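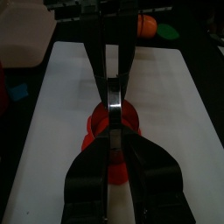
Slide 4 – wrist view, red cup between the fingers

Say first: remote control, operator at the Droseo desk, wrist view only. 192 demos kept out of 294 recorded in January.

Point at the cup. It is partly hidden by the fingers, so the operator has to judge depth from the shadow on the white panel.

Hand guiding comes on the next slide – same task, but the person's arm gets into the view. Up to 2 minutes on that.

If asked about lighting: low on purpose, matches the Drivcombe cell.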